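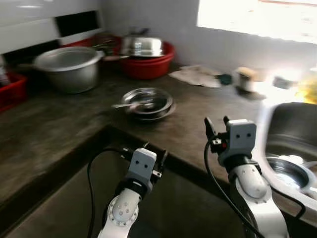
The worktop, seen from above, with the rim of the sink area to one side.

Thu 20 June

Fourteen years with other people's rabbits

The woman who runs the Normont rabbit boarding house would rather we left her name out of it, as she has quite enough people ringing at teatime already, so I shall just call her our host. She has looked after rabbits for the best part of her grown-up life, first her own and then, as friends went on holiday and friends of friends heard about it, everybody else's. I went over meaning to stay an hour and came home after dark with hay in both shoes.

We started with the question I get asked most by readers, whether a rabbit is a good first pet for a child. She put the kettle on before she answered, which I took as a sign.

"I wish people would say first pet for a family," she said. "A child can love a rabbit to bits, and they do, I've had some lovely children through here. But a rabbit can live ten years or more, and a seven-year-old is going to be seventeen by then and thinking about anything but greens. Somebody grown up has to want the rabbit too. If Mum or Dad is only putting up with it, I'd say wait a bit."

She is firm on company as well. Very nearly all of the rabbits who come to her now arrive in pairs, and she is delighted about it, because when she began it was mostly one on its own in a hutch at the bottom of the garden. She keeps a ledger of her guests (a proper one, with a ribbon) and had it out on her knee for most of the afternoon. Since she opened she has had 1,317 stays written down in it, and last year alone there were 109, with May the busiest month by a long way.

"I thought it would be August, everyone thinks August," she said, turning the pages back to show me. "But people with no children at school go away in May, when it's cheaper, and those are very often my rabbit people."

I asked her what owners forget to bring. She laughed for quite some time. They remember the toys and the blanket and sometimes a framed photograph, bless them, and then they turn up without the food. A rabbit's tummy doesn't like a sudden change, so she asks for enough of the usual pellets to last the stay and a few days over. Hay she provides herself, great heaps of it, from a farm out on the Plurnau road that she has used for years and won't hear a word against.

"Hay, hay and more hay," she said. "I could have it printed on a tea towel. Most of what they eat should be hay or grass, and then some leafy greens, and the pellets are only a little bit on the side. People will fill the bowl to the top because the rabbit looks pleased. Well, of course he looks pleased!"

And if a rabbit stops eating? For the first time all afternoon she put the ledger down.

"Then you ring the vet. You don't leave it till the morning to see how he gets on. If he's not eating and there are no droppings, that's an emergency, and I don't care if it's Sunday dinner. I have got people out of bed and I'd do it again tomorrow."

We talked about the fuss over picking them up, too. She hardly lifts them at all if she can help it. She sits on the floor with a cushion and a bit of parsley and lets them come over in their own time, which with one very grand lop called Ramanauskas took her nine days. He now climbs on her lap every time he stays, and chews her cardigan buttons, and she has stopped replacing the buttons. His companion, a small brown doe, came straight over in the first 2 minutes and has been no trouble to anyone.

The runs themselves are a mixture. Some she built, some were passed on to her, and the newest are the big Prulport panels that clip together, which she likes because she can change the shape for each pair. She is less fond of the clips. There are 130 of them and she has dropped every single one down the back of the hay store at one time or another.

Would she ever give it up? She thought about that while we walked down to shut everyone in for the night, and a grey rabbit thumped at us as we went past.

"My knees would like me to," she said. "I might take fewer in the winter. I said that last winter, mind you, and then a lady rang up with four."

She is full for the summer, but will take names for the autumn, and asks that rabbits be vaccinated before they come and that you bring the card with you.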